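Session 9 - Teaching by hand, teaching from a distance
Notes by Mercy Obura, June 2018

Welcome back, everyone, and thank you for all the kind words on the Grusta reading, which I know was a long one. Last time we steered the arm with the joystick, and most of you found out how tiring it is to do anything gentle that way. Today we go back a step and look at how a person does the job before any robot is involved, with cleaning the sink as our running task. It sounds humble, I know, but wiping a corner has nearly everything we care about in it - contact, pressure, a soft tool that changes shape, and a second hand that braces while the first one works.
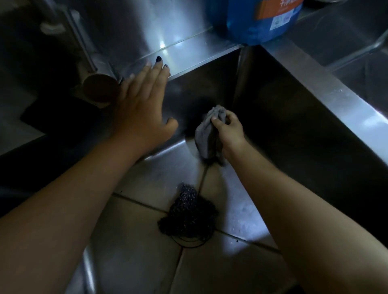
Why not simply record where the hands go and play that back on the arm?
Position alone leaves out how hard the person is pressing, and a small error in the path will either lift the cloth off the steel or jam the wrist into the wall.

So when you guide the arm by hand in lab, please log the force channel too. Santosh's group forgot it last year and had to redo 11 runs, poor things. If you are on the remote rig instead, your force comes from the wrist sensor on the far side, and there is a small delay, so go slower than feels natural.

The other thing I'd like you to think about is choice of tool. A person changes tools without a word, and the learner has no idea why unless we label the switch. Mark it as its own step, with a start and an end, even if it lasts only a moment. 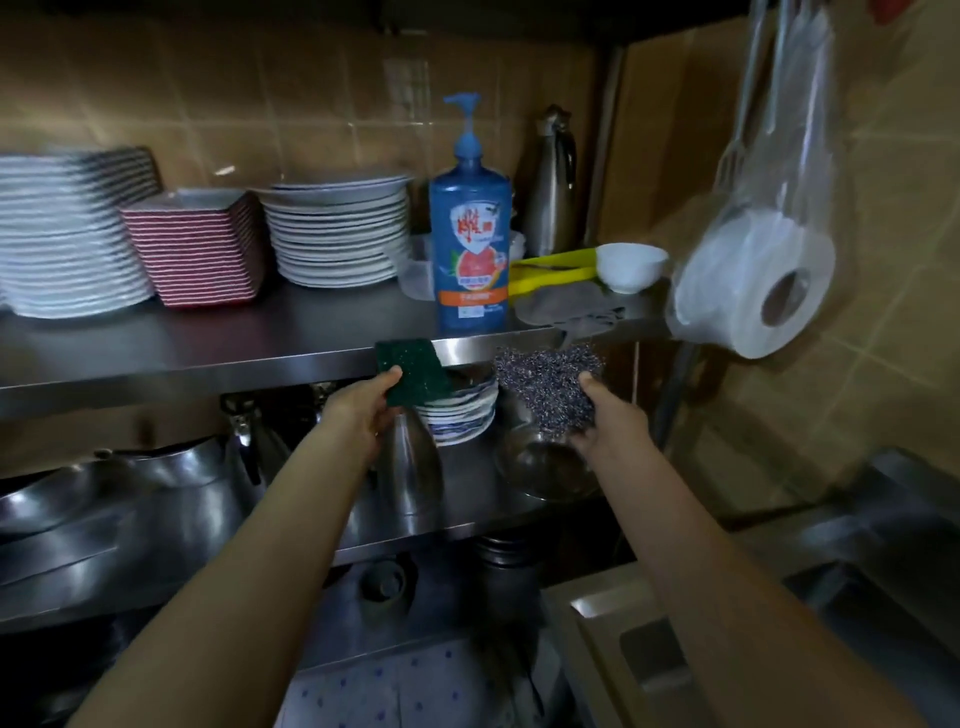 Figure 2. Green scouring pad in the left hand, steel wool in the right, at the shelves beside the sink.

For next week: segment 3 of your own demonstrations and bring them along on paper. Reda Fawzy has the lab keys.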